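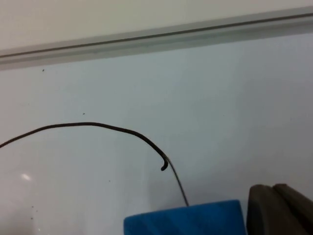 線材を掴むのにそのキットは大げさではないか、買うなら指先だけ別売りで取れないか先に聞いたほうがいい、という返信が朝の共有スレッドに付いていた。もっともな指摘なので、今日はその確認から始める。

5月 作業ノート
Kovenix 二本指グリッパー評価キット(貸出品)

9時過ぎ
Primomportに指先の単品販売について問い合わせ。昼前に返事あり。指先だけの販売はしているが、手首カメラの取付金具はキットにしか入らない。金具の図面は出せないとのこと。カメラを自前で付けるなら金具を起こす必要がある。うちの治具で作れなくはないが、ケーブルの逃げをどうするかで手間がかかりそう。キット価格は前の見積と変わらず3,319ユーロ、送料別。指先単品の価格は別途見積をもらうことにした。

貸出期間は14日。延長は一度だけできるが、延長分は購入時に差し引かれない。返却時は元の箱に入れること。箱は棚の下段、緩衝材も一緒に置いてあるので捨てないように。

設置
アーム側のフランジには付属のアダプタでそのまま付いた。ネジの長さが二種類あって袋が分かれていない。短いほうがカメラ金具用。最初に逆に入れかけた。説明書の図では見分けがつかないので、袋に油性ペンで書いておいた。

付属ケーブルは6 m。制御盤までは届くが、アームの付け根で一周まわすと余裕がほとんどない。盤を今の位置から動かすなら延長が必要。延長ケーブルはKestimby製のものが推奨品として載っているが、国内在庫がないらしい。これは購入側の条件に入れておく。

カメラ
手首カメラの映像は思ったより使える。指の先端が画面の右下に入る付け方で、指そのものは近すぎて少しぼける。対象物のほうが見えていれば作業上は困らない。気になるのは、下の面が白っぽくて光ると点状の反射が出ること。濃い色の線なら背景と分かれるが、細い灰色の線は面の明るさに近く、輪郭の抽出が途切れやすい。露出を下げると灰色のほうは少し拾いやすくなり、そのかわり黒っぽい指のあたりがつぶれる。自動露出は切って固定値で使うことにした。値は設定ファイルに保存済み。

映像の遅延は手元の測り方で79 ms。カタログには数字がないので比べようがない。手動で動かしているぶんには気にならない。映像を見ながら自動で寄せるなら、最後の寄せだけ速度を落とす前提になる。測り方はモニターに時計を映して撮る昔ながらのやり方なので、後で誰か別の方法でも見てほしい。

線材の扱い
今回いちばん見たかったところ。焦げ茶の硬めの線は、先が鉤形に曲がっていても姿勢さえ合えば挟める。曲がりの癖が一本ずつ違うので、位置を教え込んで繰り返すやり方は合わない。映像から先端の向きを出して、手首をまわしてから下りる手順に変えた。変えてからは挟み損ねが減った印象だが、記録を取り始めたのが途中からなので数字としては書かない。

細い灰色の線は別問題。指の面が滑らかで、細いものは挟んだあとに指の間で転がる。力を上げても転がり方が変わるだけだった。薄いゴムを貼れば止まるが、今度は離すときに付いてくる。Kovenixの別売りに溝入りの指先があるので、やるならそちら。朝の返信で言われた指先単品の話は、結局ここにつながる。溝の幅は選べるようだが、寸法表が資料の版によって違っている。どちらが正しいかPrimomportに質問済み。回答待ち。

青いブロックのそばで掴むときは、指の外側が当たらないように進入角を寝かせる必要があった。まっすぐ下ろす初期設定のままだと、線に届く前に指の背がブロックに触れる。接触検知は働いて止まる。止まること自体はいいが、止まったあとに復帰の操作を画面で三回押すのが面倒。復帰を外部信号で受けられるかは説明書に記載なし。

白い面の上の細かいゴミ。面が明るいので小さな黒い点でもよく写り、しきい値が低いと線の切れ端と間違える。面積で切る設定にしたら出なくなった。それでも作業前に一度拭くほうが早い。拭き跡が残ると今度は濃淡が出るので、乾いた布で。

ソフト
Kestimbyの操作画面を使用。画面は分かりやすい。ただ、把持力の単位が画面ではパーセント、ログではニュートンで、換算が書かれていない。設定を人に渡すときに混乱する。とりあえずノートにはパーセントのほうで書くことにする。

ログはCSVで落とせる。時刻が協定世界時のままなので、うちの盤のログと並べるときはずらすこと。一度これを忘れて、起きていない順番の不具合を探してしまった。

設定の書き出しはできるが、カメラの露出値は書き出しに含まれない。別ファイルになっている。機体を替えたときに必ず忘れると思うので、手順書に一行足した。

比較
前に借りたRuotsalainenの平行グリッパーと比べると、重さはこちらが有利、剛性は向こうが上。向こうは指先を横から押しても逃げなかった。こちらは開ききった位置で少しガタがある。閉じる側では感じない。線材なら問題にならないが、同じアームで箱物も扱わせるつもりなら気になる。Ruotsalainenにはカメラがなく、別に立てる必要があった。固定カメラだと指の影に線の先が隠れる場面が多く、それで手首側を試そうという話になったのだった。

保守の条件も違う。Ruotsalainenは送り返して修理、Primomport経由のKovenixは代替機が先に来る。ただし代替機が来るのは購入後の一年間だけで、その後は有償契約。契約の金額は見積に入っていないので聞くこと。

夕方
作業台奥のレールとの距離を取り直した。手首をまわしたときにカメラの背がレール側へ寄るので、軟らかいリミットを手前に設定。これで奥の端の線は取りに行けなくなるが、線を置く位置のほうを手前に寄せれば済む。

熱。午後続けて動かしたあと、手で触って本体がぬるい程度。カメラ側のほうが温かい。まだ長時間は回していない。

今の時点での考え
硬い線だけなら、このキットのままで仕事になると思う。細い線まで含めるなら溝入りの指先が前提で、その見積が来るまで判断しない。自前でカメラ金具を作る案は、図面が出ない以上、急ぎでは選びたくない。金具を作る時間を入れると安くならない気がする。

残り
・溝入り指先の寸法表、正しい版の確認(質問済み)
・指先単品と保守契約の見積
・復帰操作を外部信号で受けられるか
・Kestimbyの延長ケーブルの納期
・把持力の換算、画面の値とログの値を並べて自分たちで表を作る
・遅延の測り直し、別の方法で

明日使う人へ。電源を入れたら先に原点復帰、カメラはそのあと。逆にすると画面が黒いままになり、再起動するまで戻らない。露出の設定ファイルはデスクトップの貸出品フォルダの中。ゴムを貼った指先は外して小皿に入れてあるので、付け直さずそのままにしておいてください。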